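Ziltik Bench Practice Guide for Two-Arm Cells, second edition – a review
Posted by Shakuntala Garg, 4 June 2025

I have bought a lot of binders in my life that promised to make a robot bench safer, and most of them ended up holding a door open. So I came to the Ziltik guide without much hope. It runs to 92 pages, it costs 300 dollars for a site copy, and the sales page calls it "the rulebook small labs have been waiting for." I hadn't been waiting for it. Trilok Maurya at Semwal talked me into it, and I spent most of a month trying to run our carton work by its rules.

The guide has four parts: layout, cables, shared reach, and records. Layout is the best of them. It tells you to keep the work surface clear of everything except the part, to mount both arms off one rigid member, and to keep the backdrop the same from one session to the next. None of that is news, but it's written plainly and a new hire could follow it.

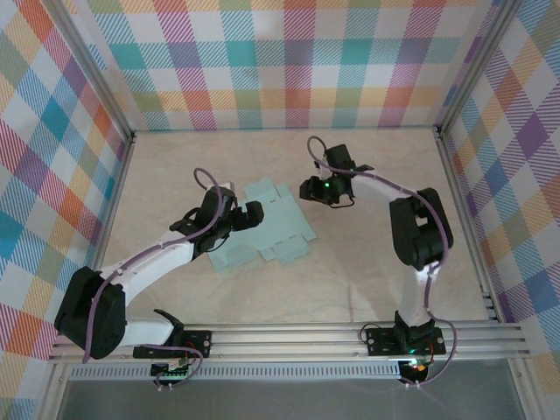

Two arms, one flattened carton: the kind of job the shared reach chapter is written for.

Cables get six pages, and I'd argue with most of them. The guide wants every loop at the wrist "short and restrained." Fine, how short? There's no number and no test. If you tie a loop down too hard, the wrist pulls on it at full twist. If you leave it long, it can droop toward the part. The old Drastar checklist, which is free, at least makes you run each joint to its limits and watch the cable before you sign. Ziltik has a box to tick that says "cables acceptable." Acceptable to whom?

Shared reach is better, though it oversells itself. The rule is that one arm holds or waits while the other moves in, unless you have written down why both need to move. I like that. I don't like the claim that it "removes the risk of contact between arms." A written rule removes nothing. You still need speed limits and a stop button within reach, and those get half a page at the back.

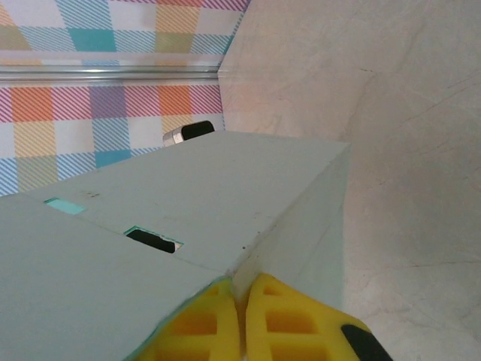 Then there's grip. The guide says to record finger type, pad condition and the part's material at the start of every session, and after grumbling for a week I came around to it. Soft fingers wear, cardboard changes from batch to batch, and when a fold goes wrong you want to know which of the two to blame. My complaint is the form, which has 10 fields and no room for a comment. Kolbrún Ravn redid ours with half the fields and a big blank space, and people fill it in now.

One more gripe. The guide refers over and over to "accepted standards" without naming them. If you have to answer to an inspector or an insurer, that phrase is no use to you. I wrote to Ziltik and was told a reference list is planned for December – I'll believe it when I have it.

Worth buying? For a new bench with no written practice at all, maybe, if the price comes down to 100. If you already have a decent checklist, borrow a copy, take the shared reach rule and the grip log, and give it back.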